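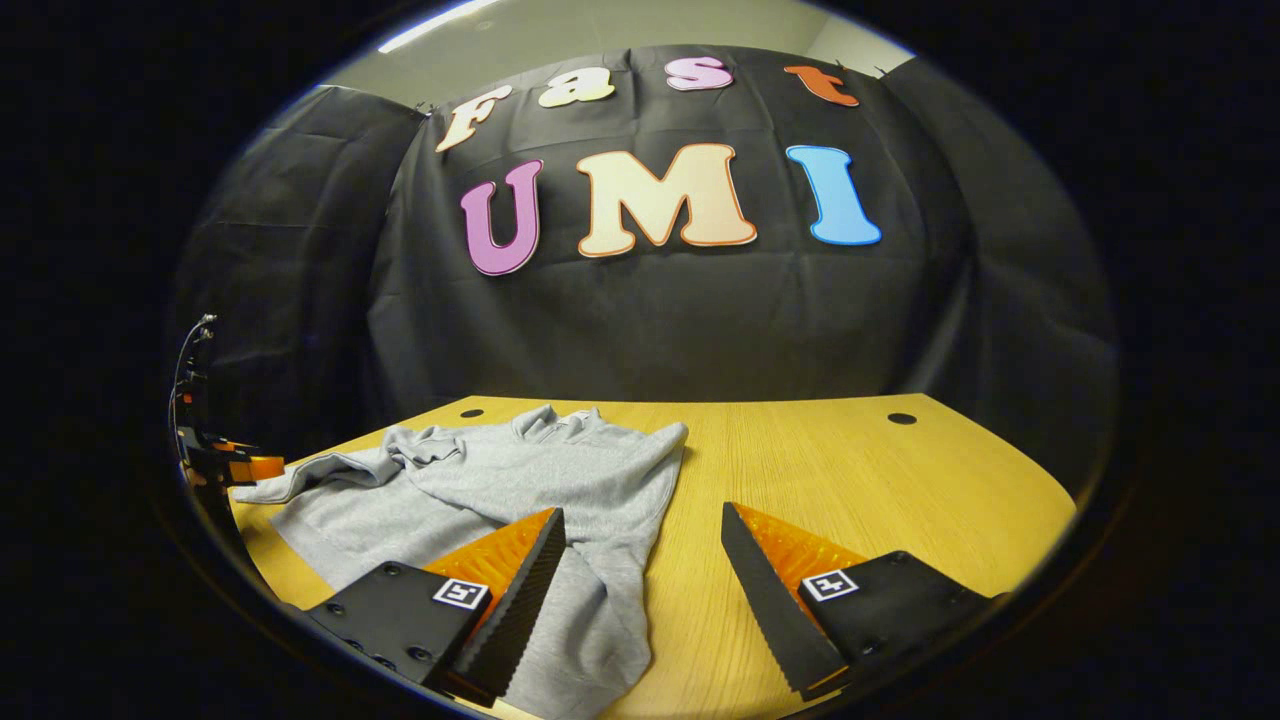 January 15, 2020

I was on the Gulum town charter commission for most of last year, and people keep asking me what I think about partisan labels in local elections. I have given short answers at the grocery store and longer ones by email. I'd like to have one place to send people, so I'm writing it down.

Right now, Gulum council races are nonpartisan. Your name goes on the ballot and nothing else does. The proposal that will be voted on in June would put a party label next to each name for candidates who want one. It does not create party primaries. A lot of people I've talked to think it does, including one man who was collecting signatures for it.

I started out in favor of labels. My reasoning was simple. Most voters don't follow the council. The last time we had a contested race, 1,638 people voted in it, and I would guess that a good share of them picked a name they recognized from a yard sign. A label is at least a piece of information. If you know a candidate is a Democrat or a Republican, you know something about how that person thinks about taxes, and probably something about how they think about public employees. People on both sides told me that keeping labels off the ballot only hides what everyone who pays attention already knows, and I thought they were right.

Then I went back and read council minutes. I read all the ones from the past two years, which took most of a month of evenings. I wanted to see how often the votes split in a way that a party label would have predicted. I know the registration of everyone on the council, as does anyone who cares to look it up.

The answer was almost never. The votes that split were over things like whether to take over the private road at Veria, whether to keep leaf pickup in the fall, and how much to charge for water hookups outside the town line. On the Veria road, the two most conservative members voted opposite ways. One said the town should not be taking on new costs. The other said those residents had been paying for everybody else's roads for years and getting nothing back. Both of those are conservative arguments. You could do the same exercise with the two liberals on leaf pickup, and I did, but it's boring even to me.

So my first problem with labels is that they would tell the voter something true that has little to do with the job.

My second problem is what happens after the election. Once a person has run with a label, the label has a claim on them. The county party gave them a mailing list or a table at the picnic, and it will want something for that, usually a resolution. I have sat through meetings in other towns where an hour went to a resolution about a matter in Washington that the town has no say in. People cared a great deal and said harsh things to each other. Then the sewer contract passed without discussion – it was late and everyone wanted to go home.

Ansel Okafor was on the commission with me and disagreed with me on this the whole way through. I want to give his side fairly. He says nonpartisan elections favor people who are already known, and the people who are already known in Gulum are the ones who own businesses on Main Street or whose parents did. A newcomer has no name. A label gives that newcomer a starting point and some volunteers. He also says that the parties are involved now, only quietly, and he'd like it out in the open. He had the mailers to prove it. I couldn't dispute the mailers.

I don't have a good answer to the part about newcomers. When I ran, in 2011, I had lived here 28 years and I still spent a lot of time telling people which street I lived on. Somebody with less time here would have it worse. I think a voter guide would help. The commission recommended that the town mail one out to every household, with a page for each candidate and the same questions for everybody. It would cost about $3,000 in printing and postage. The council took that out of the final draft, and I'm still annoyed about it.

What bothers me most is how quickly the argument turned into a national one. By the second public hearing, people who wanted labels were being called stooges for one side, and people who didn't were being called cowards who were ashamed of what they believed. I was called both in one night, by different people. I am a registered independent and have voted for candidates from both parties, sometimes on the same ballot. I don't think that makes me wiser than anybody. It does mean I get mail from everyone.

I'll be voting no in June. If it passes, I don't expect a disaster. Plenty of towns do it this way and their streets get plowed. I'd ask anyone who is undecided to read a few months of council minutes first. They are at the clerk's office, and the ones from the last few years are on the town website under Records. The search box doesn't work, so you have to open them one at a time.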